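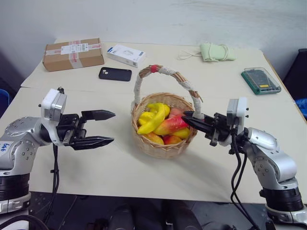
Storing fruit in a shared kitchen in summer
Posted in Food and Kitchen by Miklós Szekeres

Hello everybody. I moved to Gravville in August and this is my first hot summer. In our building we share one kitchen between 19 people, and I am the one who buys fruit for all. Every week I lose many bananas and peaches. They go soft on the second day and then the small flies come. The fridge has very little place. Is it better to keep fruit in a basket or in a closed box? And must I wash it before? I was reading different opinions and now I am more confused than before.

Joni Eskola
Please do not wash it before. Wash only what you will eat now. Keep the bananas away from the other fruit, they make everything ripen faster. For peaches, I leave them on the bench until they smell sweet and then they go to the fridge, in any corner I can find. A basket is good if the air can pass, but do not make a high pile, the bottom ones get bruised. For the flies, put a small glass with vinegar and 2 drops of dish soap next to the bin, and empty the bin every evening. Also buy smaller amounts. I go to the market in Ostthorpe two times a week and I throw away much less now.

Kocsis
closed box no good, mine got mould

Zonside
Depends on the fruit. Apples and oranges are fine in the basket for a week or more. Berries go straight to the fridge, always. My mother puts a paper towel under them and changes it when it gets damp. I don't know about peaches, we never have them long enough.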